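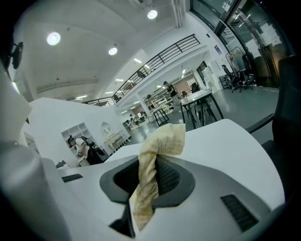

Laundering and Service Life of Cotton Table Linen in a College Dining Hall

Final report, textiles and household materials module

1. Purpose of the project

This project looked at how long cotton napkins remain fit for use in a dining hall which serves meals on every weekday of term. The Sillora dining hall replaced its paper napkins with cotton ones in January and had no record of how the fabric would stand up to repeated washing. The group was asked to report on shrinkage, loss of strength and staining, and to advise on when a napkin should be withdrawn.

2. Background

Cotton fibres swell in water and relax as they dry. Most of the shrinkage in a woven cotton cloth takes place in the first few washes, after which its size becomes fairly stable. Wear is slower. It comes from rubbing in the drum, from heat in the dryer and from the chemicals used to remove grease. Bleach whitens the cloth but weakens the fibre, and a napkin which has often been bleached may tear at the hem while the centre still looks sound.

3. Materials and method

The dining hall holds 700 napkins, bought in a single order from the supplier Sterent. All are plain weave with a stitched hem. They are washed by the Barnuvov laundry, which collects on Tuesday and returns the clean linen before the following collection.

The group divided the test napkins into 4 sets. The first was washed at a low temperature and dried on a line. The second was washed at the same temperature and tumble dried. The third and fourth were washed hot, one with bleach and one without. Each napkin was marked in one corner with laundry thread, as ink was found to fade. Length and width were measured flat, without stretching, after the cloth had rested overnight indoors.

Washing records were kept for the whole of the spring term. They show 1,991 single napkin washes under test conditions. The original plan allowed for 3,000, but the tumble dryer was out of service for part of the term and the total could not be reached.
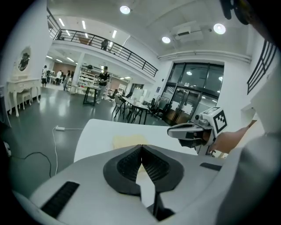 4. Results

Shrinkage was greater along the length than across the width in every set. The tumble-dried napkins shrank most and also lost their square shape, so that they could no longer be folded neatly for service. Line drying gave the flattest cloth but left it stiff, and several diners remarked on this.

Tomato and turmeric were the hardest stains to remove. Soaking in cold water before the wash was more useful than a hotter wash. Bleach removed most marks, though the hems in that set began to fray well before the others.

5. Limits of the work

Strength was judged by a simple hanging weight test and the results should be read as a comparison between sets only. The group did not study coloured linen.

6. Recommendations

Napkins should be soaked cold, washed at a low temperature and taken from the dryer while slightly damp. Bleach should be kept for heavily stained pieces. Hems should be checked at the end of each term, and frayed napkins passed to the kitchen for use as cleaning cloths.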